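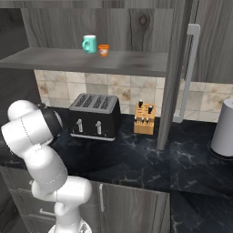
5.2 Learning with missing views

Our starting question in this part of the study was a very plain one, and we are a little embarrassed at how long it took us to ask it: how much does each camera help the policy, and what happens to the policy when a camera stops helping? In Lidska, our simulated kitchen, every episode is recorded from the wrist and from fixed cameras on either side of the robot, and for a long time we simply fed everything to Pusance and hoped that it would sort out for itself which view to trust. The trouble is that the arm is a large thing in a small kitchen. In the side view that opens Figure 5, the elbow comes down in front of the lower cabinets and hides part of their doors, while the mug and the small cup on the shelf are in plain sight. A policy asked to pull open one of those doors would get rather little from this camera at this instant, and a policy asked to fetch the mug would get a great deal. We wanted a training method that would take this seriously without our having to label, by hand, which camera is good for which moment.

The method we settled on is simple enough to explain over a cup of coffee. During training we pick a stretch of an episode and blank out one of the views for the whole of that stretch. The policy still has to predict the recorded action from whatever is left. We call this stretch masking, to set it apart from the more usual habit of dropping views one time step at a time. Dropping single steps did very little for us, and we think the reason is easy to see: a policy with even a short memory can carry the missing picture over from the step before, so it never has to learn to get along without it. A real blockage lasts. Once the elbow is in front of a door it tends to stay there until the reach is over, and we wanted the gap in training to feel the same way.

Each training set holds 1000 demonstrations, collected by teleoperation in Lidska and replayed through the simulator so that all cameras render the same motion. Half of them, 500 in all, have stretch masking applied, and the other half are left alone. We tried masking everything at first, and the policy became oddly timid, slowing down near the shelf even when every camera was working fine. Leaving half of the data untouched cured most of that. Ladi Onyeka suggested the even split on a hunch, and we kept it after a small sweep gave us no good argument for anything else.

The wrist camera deserves a few words of its own, as it behaves so differently from the fixed ones. It moves with the hand, so whatever the hand is pointed at tends to fill the view, and the gripper takes up the lower part of the image almost no matter what. That makes it wonderful in the last part of a reach and sometimes quite unhelpful before then, when the object wanted may be well outside the view.
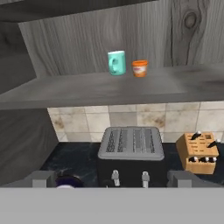
For this reason we did not mask all cameras equally often. The wrist view is masked mostly in the early and middle parts of an episode and only now and then in the final approach, where losing it leaves the policy with too little to go on. We set this schedule by looking through recorded episodes and noting when the people operating the robot slowed down, which we took as a fair sign that they were making fine corrections. It is a rough rule, and we would be happy to see somebody replace it with a learned one.

We should also mention a small matter of rendering. When a view is masked, we replace it with a learned token and leave no black image in its place. Several surfaces in Lidska are very dark, the marble counter most of all, and in an early version that used black images the policy seemed to mix up a masked camera with a camera held close to the counter. The two cases called for quite different actions, and the arm would sometimes lift away from the counter for no reason we could find in the demonstrations. Burgi Bühler traced the problem to the mask after a patient afternoon of replaying episodes side by side, and the token has been in place ever since.

Low storage was the part of the kitchen we worried about most. When the hand looks steeply down at an open compartment, the dividers inside run diagonally across the view, and a small object such as the teal cube takes up only a small part of the slot at the far right. We kept these episodes in the set at full weight, and masked them on the same schedule as the rest.
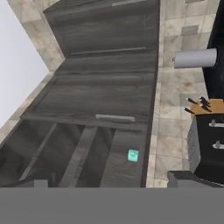
5.3 Tests with a blocked camera

To see whether any of this made a difference, we compared Pusance trained with stretch masking against the same network trained without it, and against Farouk, our older policy, which works from the wrist camera alone. All three were trained on the Grerkatach cluster with the same demonstrations and the same number of updates. Each policy was then given 60 trials in which one fixed camera was switched off shortly after the arm began to move and stayed off until the trial ended. Starting poses and object positions were matched across policies, so that each one met the same set of situations.

With stretch masking, Pusance failed in 13 of the 60 trials. Without it, the same network failed in more than half of them, and Farouk landed between the two. We were pleased by the first result and honestly surprised by the last, as we had expected the older policy to come in well behind everything else. Looking back, it makes sense. Farouk never had a fixed camera to lose, so switching one off cost it nothing, and its failures were the same ones it shows on an ordinary day, nearly all of them at the start of a reach when the target was not yet in view.
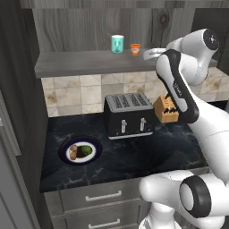
The failures that remain are worth a closer look, and we have spent many hours with them. The largest share fall in reaches to the shelf, where the arm has to pass over the counter and ends up covering the very thing it is reaching toward. A fixed camera can be switched on and working perfectly and still be of little use in such a pose. The last view in Figure 5 gives a good sense of this: the short segment of the arm near the shelf partly covers the white dish, and the long link hanging lower hides part of the knife block, yet the plate of food at the front of the counter is left quite clear. Our masking blanks a whole view at a time, and so it has no way to say that one corner of an image has gone bad while the rest can still be trusted. We made a first attempt at masking patches along the outline of the arm, using the poses that the simulator gives us for free. It helped a little on the shelf and hurt a little at the drawers, and we have left it out of the main results until we understand why.

A second, smaller group of failures comes from the moment of switching itself. When the camera goes off in the middle of a fast motion, the policy sometimes pauses, and a few of those pauses run on until the time limit ends the trial. We counted these as failures like any other. A longer limit would have rescued several of them, but we had fixed the limit before testing began, and it seemed fairest to all three policies to leave it where it was.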